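**Notes from Moltelside, Thu 6 August**

I finally gave in and sorted my summer clothes this week.

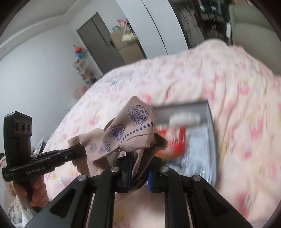

*Navy shells on beige, over the pink floral duvet.*

I've been at this since Sunday and the spare room still looks like a yard sale (a bad one!). My rule was simple: if I haven't worn it in 2 summers, it goes to the swap at Rudham on the 14th. Then I found a linen skirt I'd completely forgotten and the rule went right out the window.

Anyway, the swap! Doors open at 4, bring clean things on hangers if you can, and please check the pockets. Shoes are welcome too, but no single ones this time. I'll be by the coat rack, probably taking home more than I brought.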